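Suchbegriff eingeben Suchen

Nornov Teleskop-Traverse mit Bodenplatten, Set für Messe und Veranstaltung

Getestet wurde das Hintergrundsystem von Nornov in der Ausführung mit zwei Standrohren, einer ausziehbaren Quertraverse und zwei Bodenplatten aus Stahl. Bezogen haben wir es über Listell, die Stoffbahnen stammen von Intarasuk und gehören nicht zum Lieferumfang. Eingesetzt wird das Set bei uns für Rednerbühnen, Fotowände und als Sichtschutz vor Lagerbereichen.

Stand der Bewertung: 2023-04-15

Lieferumfang und Verarbeitung

Die Rohre sind aus eloxiertem Aluminium, die Auszüge werden über Klemmringe mit Innenkonus fixiert. Die Klemmung arbeitet stufenlos und lässt sich ohne Werkzeug lösen. An einem der Standrohre saß der Ring ab Werk zu stramm, nach leichtem Fetten des Gewindes war das behoben. Die Schnittkanten sind entgratet, die Endkappen aus Kunststoff sitzen dagegen nur gesteckt und gehen beim Verladen gern verloren. Ersatz führt Listell, allerdings nur im Beutel zusammen mit Haken und Sicherungsstiften.

Die Bodenplatten sind pulverbeschichtet und haben einen eingeschweißten Zapfen, auf den das Rohr gesteckt wird. Spiel am Zapfen ist vorhanden, aber gering. Auf Parkett empfiehlt sich eine Filzunterlage, da die Unterseite der Platte blank ist.

Aufbau

Zu zweit steht die Konstruktion ohne Stoff nach etwa 23 Minuten, einschließlich Ausrichten. Allein ist der Aufbau möglich, sofern die Traverse in niedriger Stellung eingehängt und danach wechselseitig hochgefahren wird. Die Haken der Traverse greifen in Langlöcher am Rohrkopf. Die Passung ist gut, nur fehlt eine Markierung für die Mittelstellung, sodass man die Auszüge messen muss, wenn der Hintergrund symmetrisch zur Bühne stehen soll.
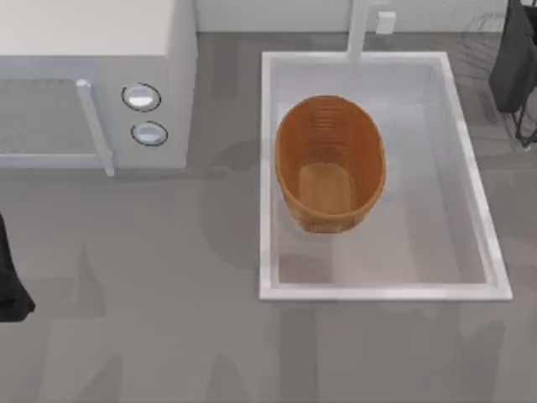

Beim Bestücken mit Stoff ist die Durchbiegung der Traverse zu beachten. Mit leichtem Voile war bei vollem Auszug keine störende Abweichung zu erkennen. Mit schwerem Molton hängt die Mitte sichtbar durch, die Bahnen liegen dann am Boden auf und werfen Falten. Für diese Anwendung ist ein Mittelständer vorzusehen. Der Hersteller nennt zwar eine Höchstlast, sagt aber nicht, bei welcher Auszugslänge sie gilt. Das gehört in die Anleitung.

Standsicherheit

In geschlossenen Räumen ohne Zugluft stehen die Platten ausreichend ruhig. Bei unserem Einsatz in der Halle Pakinthorpe im Juli standen die Rolltore zeitweise offen, und der Stoff wirkte erwartungsgemäß als Segel. Hier waren Zusatzgewichte auf beiden Platten nötig. Bohrungen zum Verschrauben der Gewichte sind nicht vorhanden, man legt Sandsäcke auf. Im Freien würde ich das System nicht verwenden.

Transport

Die mitgelieferte Tasche nimmt Rohre und Traverse auf, die Platten müssen gesondert transportiert werden. Der Reißverschluss ist kräftig genug. Die Trennlage zwischen den Rohren ist zu kurz geschnitten, an den Rohrköpfen kommt es daher zu Scheuerstellen im Eloxal. Wir wickeln die Köpfe in Reststoff ein.

Preis

Gezahlt haben wir 313 Euro ohne Stoff und ohne Versand. Für den gelegentlichen Einsatz ist das angemessen, im Verleihbetrieb rechnet es sich erst, wenn die Verschleißteile einzeln erhältlich sind.

Bewertung

Klemmung und Passungen sind gut, die Bodenplatten solide. Abzüge gibt es für die unvollständige Lastangabe, die losen Endkappen und die Tasche. Wer vorwiegend mit leichten Stoffen arbeitet, kann das Set in dieser Form kaufen. Für Molton gleich den Mittelständer mitbestellen, er hat bei Listell eine eigene Artikelnummer und wird im Konfigurator nicht automatisch vorgeschlagen.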